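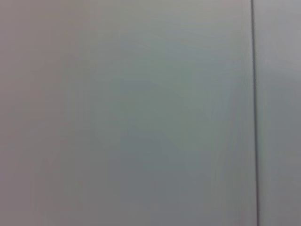 ## 4. Fitting and lining up the grey panels

Right, by now you should have the carcass of your Drirkov cupboard standing up, level, and screwed to the wall (if it isn't screwed to the wall, go back to Section 3 and do that, please). What's left is the part everyone looks at afterwards: the big smooth grey panels. I've put these on more cupboards than I care to admit, and I still slow right down at this stage.

You'll want a second person for steps 3 to 6. The panels aren't terribly heavy, but they're wide and slippery and there's nothing to grab.

**What you need from the box**

- The panels, still wrapped
- Bag E (clips and clip screws)
- Bag F (spacers)
- The little grey touch-up pot, which lives in the same bag as the Allen key for some reason

**What you need from your own shed**

- A pencil, a soft one
- A spirit level, 600 mm or longer
- A screwdriver with a proper handle
- An old doona cover or blanket for the floor

> **Caution:** Don't slit the wrapping with a Stanley knife. I did that on my first one and put a scratch right down the middle of the panel. Peel the tape back with your fingers, or snip the plastic at a corner with scissors.

### Before you start

1. Spread the blanket on the floor and lay the panels on it, good side up. The good side is the smooth one. The back has two rows of pilot holes.

2. Sort them by tone. They're all sold as the same pale grey, and they all are the same pale grey, but the colour does funny things depending on what's next to it. Near a warm lamp it goes a bit pinkish, and by a window it leans blue or even green. Stand the panels up where they're going to live, have a good look in the afternoon, and swap them about until you're happy. Orla Daly, who tested these instructions for me in her own laundry, spent a whole cup of tea on this step and reckons it was the best time she spent all day.

 *Note:* check the arrow on the back of each panel too. All the arrows should point up. A panel fitted upside down will hang perfectly well, but the clips will be closer to the floor and you'll curse me when you go to take it off again.

### Fitting the clips

3. Turn the first panel face down on the blanket. Have your helper hold it steady, and screw a clip over each pair of pilot holes. Do these by hand. A power driver will happily go straight through the good side, and there's no spare panel in the box.

4. Stop turning when the clip stops moving. If you can still wiggle it with a fingertip, give it another quarter turn and leave it alone.

5. Measure up from the bottom edge of the carcass and make a light pencil mark at 961 mm on both uprights. The top rail of the lower panel sits on this line. I know it's an odd number! Arne Wunderlich drew the original plans, and when I asked whether we could round it off he went quiet for a while and then explained hinges to me for an hour. It stays at 961.

### Hanging the panels

6. Lift the lower panel together, one person at each side, with your palms flat on the faces and your fingers under the bottom edge. Tip the top in first, find the rail, then let the bottom swing in. You'll feel the clips catch before you hear them.

7. Press along both sides, working from the top down. Use the heel of your hand.

8. Pop a Bag F spacer into the seam where this panel meets the next one, one near the top and another near the bottom. They're thin, and they hold the gap open while you hang the neighbour.

9. Hang the next panel the same way, snug against the spacers. Carry on until you run out of panels.

> **Caution:** Keep fingers out of the seam while your helper is pressing. It closes up faster than you'd think.

### Getting the seams straight

Now stand back as far as the room lets you. Crouch, squint, whatever works - you're looking down the vertical seams to see whether they stay the same width from top to bottom.

10. If a seam is wider at the top, find the adjusting screw on the top clip (open the side flap and reach in, it's on your left) and turn it clockwise. Half a turn at a time. Check again before you do any more.

11. If it's wider at the bottom, same thing with the bottom clip.

12. If one panel stands proud of the one beside it, the trouble is nearly always a clip that hasn't gone home. Press hard next to the seam. If that doesn't shift it, take the panel off and look for a screw head sticking up.

13. Pull the spacers out with your fingernails. Keep them! I store mine taped inside the side flap with the spare screws, and I've needed them every single time I've moved house.

*Note on bowing:* a panel can look slightly curved close to its edge, particularly when light comes in along the wall at a low angle. Before you panic, put your spirit level flat across it. If the level touches all the way along, the panel's fine and you're just seeing the light. If you can see daylight under the level, loosen both clips on that side by half a turn, leave it overnight, and tighten up again in the morning.

### Wiping down

14. Take off the pencil marks with a barely damp cloth. Warm water and a drop of dish liquid handles most other things, fingerprints included (there'll be plenty of fingerprints).

15. Dry it with a clean tea towel, up and down, following the seam. Going in circles leaves smears that you won't notice until the sun hits them at breakfast.

> **Caution:** No cream cleansers, no scourers, and none of those white magic sponge things. They take the surface back to a dull patch, and the dull patch is permanent.

For a small nick on an edge, dab on the touch-up paint with a matchstick, let it go tacky, and wipe the excess off sideways. It's a decent match for the edges. On the face of a panel it dries darker, so I wouldn't.

### If you need to order more

A single replacement panel is part number 144, and you can ask for it through Grunen. Quote the tone letter stamped next to the arrow on the back, otherwise they'll send whatever's on the shelf. Clips come in packs of 2. The Arrieta clips from the older cupboards look the same but sit lower in the rail, so don't mix them in.

Shelves and the hanging rod are in Section 5. Leave the blanket on the floor, you'll want it again.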